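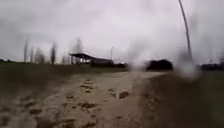

Mud on the path, and a pale smear over the far end of it.

Filed under: Outdoor Robots, Field Notes
March 20, 2026 | 2 comments

I promised Krešimir Yordanov I'd write up the smear work before July, so let me get going while the tea is hot. Onlow, our path follower, used to handle a rainy lens by slowing down for everything, which made for some very long walks! The new method gives each patch of the picture its own trust score. If a patch stays blurry while the ground moves under the wheels, its score drops, and the planner leans on the clearer patches next to it.
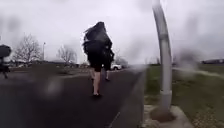
People on the asphalt, with soft gray spots over the left half.

People are the part I fuss over most. A low score can never mean "clear" - it means "I don't know," and Onlow has to treat a walker half hidden by a blurry patch with the same care as one in plain view. 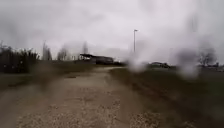

2 min read

Gravel with a hazy patch to the right of center is a nice case, because the path edges nearer the robot are still there to follow. We hand-labeled 2,148 frames from our rainy runs, and the old filter threw out 608 of them whole. With patch scores we kept all but some two dozen, and the path estimate held up on most of those we kept. Fast turns still fool it (I have a long list, and Krešimir has a longer one), so that's what I'll be poking at next.

Shares: 2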